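Cans: deposit scheme, is it worth the faff?
Posted by Miroslava Jelínek, October

Miroslava Jelínek
Right, quick one before work. Kollavberg has had the deposit on drinks cans a few months now and I still can't decide if I like it. You pay extra at the till, you keep the empty, you carry it back, you get your money. Lovely on paper. In practice I've got two bin bags of sticky empties under the stairs and wasps in the hall in OCTOBER.

Took a bag to Miltis last night. Got turned away with 16 of them. Sixteen! Creased, dented, one was flat on one side. Woman on the counter was perfectly nice about it but said they have to be "can shaped". What does that even mean. They're cans. They get squashed in the bag on the bus.

We used to crush everything and chuck it in the kerbside box and it took no effort at all. Now I'm washing rubbish. Does anybody actually get all their money back or is everyone quietly giving up like me
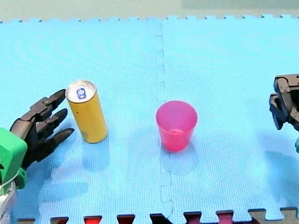 Boris Michalík
I get all of mine back. Every one. The trick is don't crush them, it's really not hard. They need to read the barcode on the side and if it's folded in half they can't. It says so on the sign by the door at Miltis, has done since day one.

And I'd rather see people moaning about bags in the hall than see cans in the stream. I walk the dog along there every morning and the difference is massive. Before, I could fill a carrier between the bridge and the allotments. Last week I found a glove and a bit of hose.

tinpotgeneral
Boris the sign by the door is behind the trolleys. I've lived here all my life and never seen a sign

Boris Michalík
Move the trolleys then

Štěpánka Danko
Bit of both for me. I like the idea. My gran did it with pop bottles and bought sweets with the money, everyone over a certain age tells that story. But gran had a shop at the end of the road. I've got a bus. If the fare is more than what's in the bag then it's not a deposit, it's a tax on not having a car.

Šimko on the corner used to take ten or so at a time over the counter, now they've stopped. Small shops don't have to. No space, and I don't blame them, the stockroom is the size of a wardrobe.

Miroslava Jelínek
Thank you Štěpánka, the bus thing exactly. I felt a right lemon sat there clanking.

kettle_on
Unpopular but we just buy fewer cans now. Squash in a cup. Kids didn't notice after the first week. Big bottle of cordial does us ages and there's nothing to carry back, only the one bottle in the kerbside. Fizzy stuff is birthdays only. Dentist very pleased with herself about it

I do think that's half of what it's for? Make the cans a bit annoying so you think before you put them in the trolley.

tinpotgeneral
If it was meant to stop us buying them they'd say so. I don't want my shopping telling me off. I like a can of something cold when I get in and I'm not swapping it for orange squash at my age

kettle_on
Nobody's coming for your can, mate
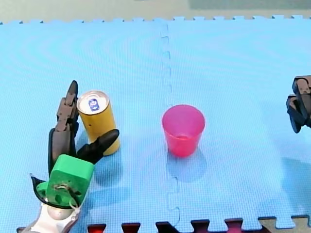 It's more that once you've got a cupboard full of empties you see how much you get through. We were shocked. I'd have said a few a week if you'd asked me. It was not a few. And that's with two of us at work all day and the kids at school, so when were we even drinking them?? I added up the till price as well and felt a bit ill. Not saying everyone should do it, just that it worked for us and the hall is clear.

Bohumila Pešek
I run the bag collection for the school so will stick my oar in. Parents leave empties at the side gate in the morning, we take them down in the estate car, the money goes on trips. We passed 1,000 before half term which I thought was brilliant for a small school. So please don't give up, if you can't face carrying them then give them to somebody who will.

Things I have learnt the hard way, in no order:

1. Rinse them. Only a splash, swill it round, tip it out. Leave them upside down on the draining board overnight. Wasps gone.

2. Don't squash. A small dent or a crease is normally fine, I've had plenty go through looking like they'd been sat on. It's when the barcode gets a fold in it that you have trouble. If one's been dented inwards you can sometimes press either side of the dent and it pops back out. Mind your fingers. 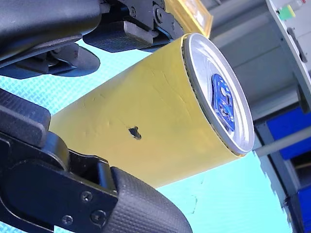 3. Leave the ring pull on. There's a daft rumour every few years about collecting the tabs seperately for charity. For this they want the whole thing.

4. Use a crate or a box with straight sides, not a bin bag. Bags are what does the crushing. A crate sits flat on a bus as well, Miroslava, less clanking.

5. Go early. By 5 the queue at Miltis is out past the flowers and everyone's in a mood.

6. If it's refused, it's still metal. Kerbside box. Please don't leave it on the wall outside for "someone" to sort out. Someone is me.

Miroslava Jelínek
That is really useful, ta. The crate had not occured to me and I feel silly. Is the school gate any morning or set ones?

Bohumila Pešek
Any morning in term, before the bell. Tie the bag or the gulls get in.

Ľubica Tichý
Can I disagree a bit with the "give it to the school" thing. No shade on Bohumila, she does a cracking job. But it's our money? We paid it at the till. I'm on a tight week most weeks and a bag of 100 cans is a proper bit of shopping for me. I don't want it to turn into a thing where you look mean if you keep it.

Also there's a chap who goes round the park bins in the evening and I leave mine next to the bin for him, not in it. He ties them all up neat. Since the scheme came in he's got a bit coming in every day. I'd sooner he had it than a trip to the castle. Sorry.

Bohumila Pešek
No need to say sorry at all, I'd never want anyone feeling got at. Keep your own. I only meant the ones people would otherwise bin.

Boris Michalík
Agree with Ľubica for once. Put it in the calendar.

tinpotgeneral
what about the leaflet. The Plimuron one that came through the door. Says they want to do collections from your step, you pay a subscription and they take a cut of the deposit as well. So you pay the deposit, pay them to pick it up, then pay them out of what you get back. I read it three times thinking I'd missed something

Štěpánka Danko
Got that. Straight in the recycling. Although... for somebody who can't get out I can sort of see it? My neighbour's on two sticks. I take hers down with mine but not everybody has a next door.

tinpotgeneral
Then the neighbour thing is the answer, not a subscription. Five minutes. Knock on.

kettle_on
For once I'm with the general 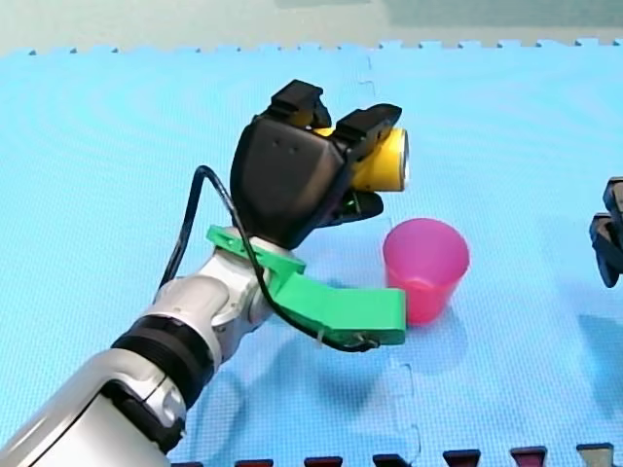
Pink cup, blue mats

Ľubica Tichý
Has anyone asked Miltis about a second return point at the other end of town, by the baths? That's where all the flats are. Everything's up this end where everybody's got a drive and a garage to keep the stuff in. Flats have got nowhere to put a crate, I've got mine in the bath and have to lift it out for a shower

Miroslava Jelínek
In the BATH

Ľubica Tichý
Where else would it go? Balcony blows over.

Boris Michalík
I asked the manager in the summer. He said they'd look at it, so no. Might be worth a few of us asking on the same day. Harder to fob off.

Štěpánka Danko
I'd come to that. Mornings best for me.

Miroslava Jelínek
Same. Update from me btw, rinsed the lot last night and pressed out what I could, took them down in an old veg crate. Four refused, rest fine. Spent the money on chips on the way home. Still think it's a faff but it's a faff with chips. Will pm people about a morning for the manager.

tinpotgeneral
still haven't found this sign

Boris Michalík
Behind. The. Trolleys.

Last updated 16:05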